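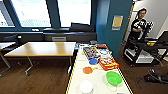

Ticket: wrist pose drifts from head map after fast arm moves
Product: Langat planner, with Brustum perception
Status: closed, fix in site config, one item left with the vendor
Priority: normal

Summary

Langat is placing the dishwasher door in the wrong spot when it merges the wrist camera with the head camera. Stationary, the two views agree. After any quick move of the arm the door edge in the map jumps by 26 mm, stays there for a moment, then creeps back. If the planner happens to sample during that time it either refuses the path with a collision error or plans one that goes too close to the rack.

The same thing happens at the long white table with the bowls and lids, but there is more clearance there so it doesn't trip anything. It was only noticed once we moved to the kitchen counter.

Steps to reproduce

Start Brustum with both camera streams on. Open the map view in Ollell and turn on the depth overlay for the wrist. Drive the arm to the pre-grasp pose at full speed. Watch the door edge in the overlay. At quarter speed the jump is too small to see.

Already tried

Restarted Brustum. No change.
Cleared the stored map and rebuilt it. No change.
Redid the hand-eye calibration with the checkerboard. The residual came out the same as last time and the new numbers were nearly identical, so we put the old file back.
Turned off map smoothing in Langat. The jump is still there, but it snaps back instead of creeping, which at least made it easier to read in the log.

Log excerpt, at the point of failure

brustum: wrist frame accepted, age unknown
brustum: head frame accepted, age ok
langat: merge done
langat: path rejected, collision with map object door_edge

The "age unknown" line is printed on every wrist frame. It is logged at info level so we had been filtering it out.

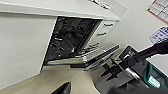
Plomard support replied that "age unknown" means the frame arrived with no capture time, and that Brustum then stamps it with the time of arrival. They asked for the delay between capture and arrival on the wrist stream, and for a recording with the joint states included. They also wanted to know whether the arm and the cameras were on the same clock.

Both are on the same clock. For the delay we pointed the wrist camera at a screen showing a millisecond counter and compared it with the arrival times. It came to 300 ms, with very little spread. That is long enough for the arm to be somewhere else by the time the frame is matched to a joint state, and it explains why nothing goes wrong at low speed.

The recording was uploaded as a single Ollell file with joint states on. The first attempt was missing them – the box for joint states is unticked by default in the export window, and it goes back to unticked when the window is closed.

Before changing any software we wanted to rule out something mechanical, as a loose mount would also show up as a pose error under acceleration.

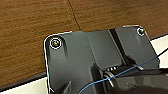

We repeated the fast move and stopped it in the same pose each time, then compared the still views after the arm had settled. They matched. If the mount were shifting we would expect at least some of those to come back different, so we left the hardware alone and went on with the clock problem.

Workaround

In the Brustum site config, under the wrist stream, set stamp_source to arrival_offset and stamp_offset to 300. The offset must be positive. We entered it as negative the first time and the jump got twice as bad. Restart Brustum afterwards, as a config reload doesn't pick up stream settings.

Result

Ran 122 full-speed approaches with the offset in place, between the counter and the dishwasher door. No path rejections on door_edge. In the overlay the edge still moves slightly at the start of each move, but it is well inside the planner margin.
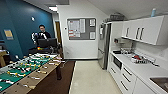 Room view, foosball table through to the kitchenette.

Still open with Plomard

The camera driver should pass on the real capture time. A fixed offset will be wrong again if the resolution or frame rate is changed. Support has logged this against driver version 2 and gave no date.

We have also asked for "age unknown" to be raised from info to warning.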